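Cahier d'atelier, teinture et textile
Vendredi, 8 h

Reprise de l'essai sur les gris au tanin de châtaigne et fer. J'écris aujourd'hui en détail parce que la dernière fois j'ai noté seulement « bain trop fort » et, deux semaines après, je ne savais plus trop fort en quoi.

Fibres du jour : coton éponge, coton sergé lavé, un peu de lin ancien. Tout est décreusé au carbonate, une heure à petit bouillon, puis trois rinçages. Le lin a rendu une eau très jaune, je l'ai donc passé une deuxième fois. L'éponge boit beaucoup plus que les autres et je dois toujours la peser sèche, sinon mes pourcentages ne veulent rien dire.

Poids total sec : 2249 g. Le tanin est l'extrait de chez Pralex, lot d'octobre, qui se dissout mieux que celui de Majumder mais qui laisse un petit dépôt rougeâtre au fond du seau. J'ai filtré avec un bas. Bain tiède, les pièces dedans toute la nuit, retournées deux fois avant de partir.

Le gris que je cherche est un ardoise moyen, avec de la profondeur dans les plis mais sans tomber dans le noir. Sur une matière à boucles c'est plus difficile à juger, car l'ombre entre les boucles fait croire à une teinte plus foncée. 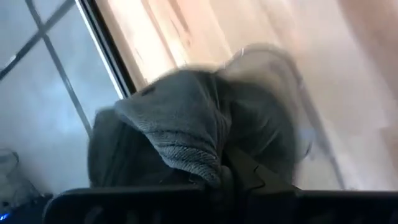 Passage au fer

Sulfate de fer à 2 % pour la première série, à 4 % pour la seconde. Bain froid, jamais plus de dix minutes. Le coton sergé prend sa couleur presque tout de suite, je l'ai sorti après quatre minutes. Le lin est resté plus bleu que prévu. À 4 % je n'aime pas le toucher : la fibre devient sèche, un peu cassante, et je me méfie de ce que cela donnera après un an dans une armoire.

J'ai oublié la craie dans le premier rinçage de la série 2. Je l'ai ajoutée au rinçage suivant, à noter quand on comparera les deux séries. Le pH était à 5 environ à la bandelette, mais la boîte est vieille et je ne lui fais pas une grande confiance.

Mouillés, les échantillons paraissent tous trop foncés d'un bon ton. Il faut attendre le séchage complet à l'ombre avant de décider. J'ai agrafé une languette de chaque dans le classeur Stakero, côté gauche, avec le numéro au crayon gras (le feutre migre).

Question de la lumière

Avec le néon du fond, le 2 % semble verdâtre. Près de la fenêtre il est franchement gris. J'ai pris l'habitude de regarder sur une surface en bois clair, le blanc de l'évier écrase tout. Pour les casquettes c'est encore une autre affaire, car la visière et la calotte ne reçoivent pas le jour de la même façon et l'œil compare sans arrêt les deux.

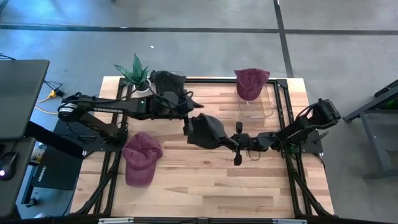

Rizwan Sivakumar trouve que je devrais arrêter le 4 % et faire plutôt deux passages à 2 %, avec une nuit de repos entre les deux. Selon lui le gris monte moins vite mais il reste plus régulier, et le coton garde sa souplesse. Il propose aussi de mettre un peu de crème de tartre, ce que je n'ai jamais essayé sur cellulose.

Je veux bien faire les deux passages. Pour la crème de tartre, j'attends d'avoir lu quelque chose de sérieux.

À faire la semaine prochaine :
Recommander des bandelettes pH et de la craie (Avero, sachet de 700 g).
Test au savon sur les deux séries, trois lavages, languette coupée après chacun.
Laver le grand seau, il reste du fer au fond et cela gâte les jaunes.
Refaire le lin seul, à part du coton.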